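Why Plastic Gets Scratched
Materials for Young Readers, Part 4
By Leilani Van Dusen

A scratch is a groove. It forms when a hard point presses on a softer surface and slides. The point pushes some material to the sides and may tear a little of it away.

Hardness is how well a surface resists this. Most plastics are softer than sand. A grain of sand stuck to a shoe or a toy can mark a plastic floor, but the floor will hardly mark the sand.

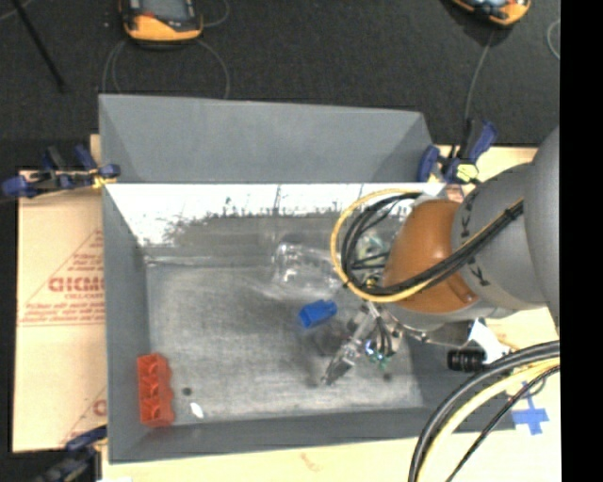 Scratches on colored plastic often look white. The color has not changed to white paint or dust. A smooth surface sends light back mostly in one direction. A rough surface has many tiny slopes, and each slope sends light a different way. This is called scattering – the eye sees it as a pale, cloudy patch.

Bending can also turn plastic white. Very small gaps open inside it, and the gaps scatter light too.

Try it: rub one half of an old plastic lid with sandpaper, 40 strokes in the same direction. Tilt the lid under a lamp and compare the halves. Then put a drop of water on the rubbed half. The water fills the grooves, and the pale color fades until the lid dries.

Words to know: groove, hardness, scattering.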